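Speaker notes, Plaranbridge session, 09/01/2021
Teaching by hand: what are we paying for?

Open with the Nurnska number. 1460 demonstrations of folding, all by hand. Wait a second, then ask the room how many different shirts. Take guesses. Don't rescue anyone.

Slide 2. Remote control first. The operator works through a screen and a delay, and you can see it in the motion. Slow, lots of stopping. People say the data is clean because the robot did it. Maybe. A robot doing it badly is still bad data.

Slide 3. Handheld grippers. Faster, I'll give them that. But a person has a wrist, a shoulder and 5 ways out of an awkward reach. The arm may have none of those. Debnath's pitch skips this part - say so, but politely.

Slide 4. The claim that 1000 demos is "enough." Enough for which cloth, on which surface? Flallgate tested on the same bed they trained on. Pause here.

If short on time, drop slide 3, keep 4.
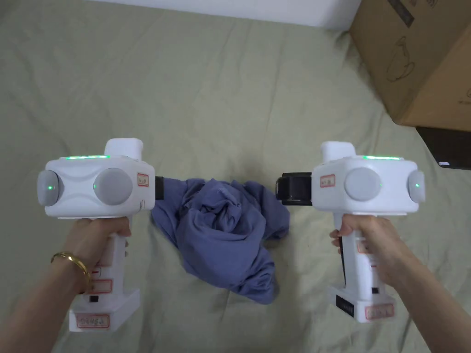

LAST SLIDE / HANDHELD DEMOS

Two grippers, one crumpled garment, a pair of human hands on the handles. Leave it up during questions. Ask what the robot is supposed to learn from the way those hands grip. I don't have an answer and I doubt the vendors do.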